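How Drandby Eats Breakfast: Our Street Food Survey

We asked 371 people at the Drandby market what they ate before school or work, and we loved every minute of it!

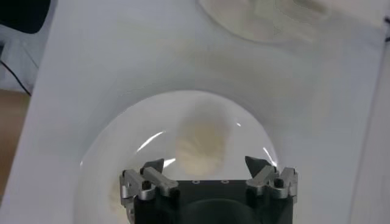 Breakfast in Drandby changes a lot from street to street. On Gralter Street it's mostly toast, near the river it's rice or noodles. Plenty of families mix things in a clear bowl set out on the table, and everybody had an opinion on what goes in.

Steamed buns won on Jin Street, with 90 votes.
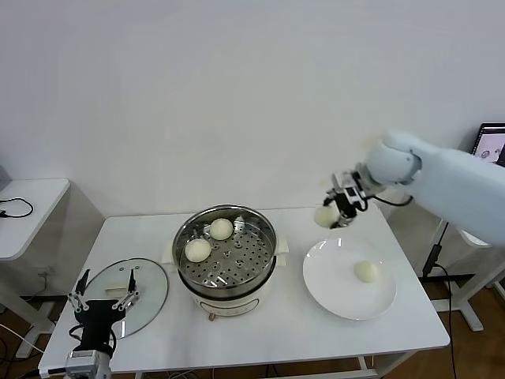

Fig. 2. Buns on the steamer tray and on a plate

The bakers at Pliltance Hall start at 4 a.m. (we only made it there once, on a Tuesday). 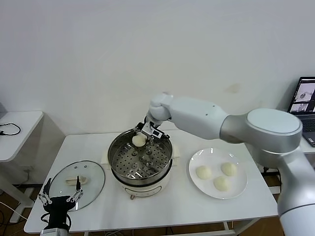

Fig. 3. Cooker with steamer, glass lid to the left

Our biggest surprise was how many people skip breakfast: 31 of them, mostly our own age.

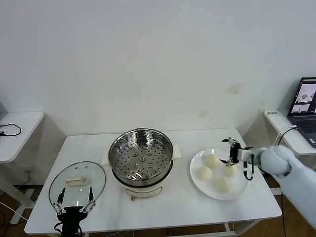

Page 6

Next term we want to ask about weekends too, and get out to the villages past the bridge.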